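Why Do Blocks Fall Over? (And Other Things Worth Knowing Before You Tidy Up)

A block is about the simplest toy there is. It has no batteries, no buttons and no instructions. You pick it up, you put it on another one, and sooner or later you hear a crash and somebody in the next room says "What was that?"

Let's find out what was going on.

What is holding it up?

Everything on Earth is being pulled downwards all the time. The pull is called gravity, and it never takes a tea break. When a block sits on the floor, the floor pushes back up exactly as hard as gravity pulls down, so the block stays where it is and looks bored.

Every block also has a balance point. For a plain bar, the balance point is right in the middle. Try it: lay a ruler across one finger and shuffle it along until it stops tipping. There it is.

As long as the balance point is over something solid, the block stays put. Push the block out over an edge, little by little, and nothing much happens — until the balance point goes past the edge. Then it's on the floor, or on the cat.

Lying down or standing up?

A long bar lying on its side is very hard to knock over. It is already as low as it can get. Stand the same bar on its end and it has a tiny foot and a lot of height, and a good sneeze may finish it off. Tip it a little and the balance point is no longer above the foot. Down it goes, usually taking its neighbours along.

When Iolanda Andrade's class built a tower called Broltberg, they put all the long bars at the top, where they looked magnificent for as long as it takes to say "magnificent". The second Broltberg had the long bars at the bottom. It looked like a shed, but it was still up at home time.

Why do they take up so much room?

Now for the sad part, tidying. Here is an experiment you can do with any box.

First, throw the blocks in any old how. They land at all angles, with gaps between them, and the lid won't shut. The gaps are just air, and you are trying to put away a box of air.

Next, take them out and lay them side by side, all pointing the same way. Long ones first, then short ones in the spaces left over. Same blocks, same box, and the lid goes down. Grown-ups call this packing and get very cross about it before holidays.

Sorting by colour looks lovely, by the way, but the box doesn't care. If you want the lid to shut, sort by length and let the colours look after themselves.
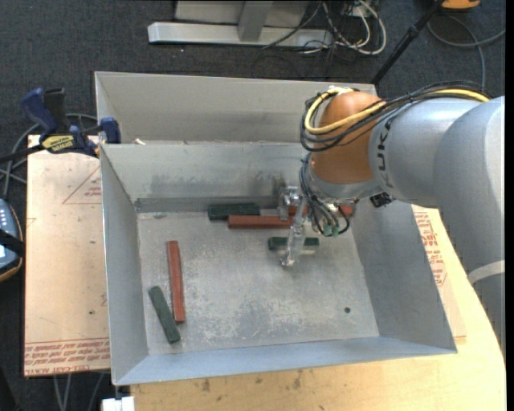
One last thing to try. Shut your eyes, reach into the box and see if you can tell a long block from a short one by touch. Then try telling a red one from a green one. Take as long as you like.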